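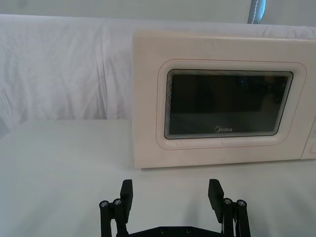 4. Setting up the microwave task

By now your two arms should be homed and Plarnix should be recording from every view. If not, go back to section 3. I'll wait!

I built this task to test one idea: does a policy trained with the wrist views learn to hit a small button better than one that only gets the chest view? So the setup has to stay boring. White table, white sheet, one appliance.

1. Hang the sheet behind the table and let it drop past the back edge. Soft creases are fine (mine has plenty).

2. Put the microwave in the middle of the table, door facing the robot.

3. Open both grippers all the way and park them low, one on each side of the front.

4. Check the chest view. You want the whole door and the whole control panel, with a bit of both grippers in the bottom corners.

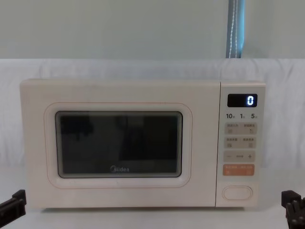

Photo: Hailu project, Prololmont lab

5. Find the door release. On this Midea it's the pill-shaped button near the bottom of the panel, under the orange one. There's no handle to pull, so the whole task hangs on that press.

6. Now flip to the wrist view. It only catches part of the microwave, and that's okay at the start pose. Don't move the arm to make it prettier.

7. Type the task name into Plarnix and save the start pose.

Note: I recorded 2,090 episodes and kept 2,000 for training. The other 90 had a dropped view or a bad start pose, and most of those I could've caught at step 4.

Caution: keep the oven cavity empty and never let the policy run a heating cycle. Keep a hand near the stop switch too, especially on the first few tries.

8. Run your tests. I did 56 with the wrist views on and got the door open in 49 of them. Log the misses in the Planditz sheet, and write down which way the finger slid off the button. I skipped that the first time and had to redo the lot.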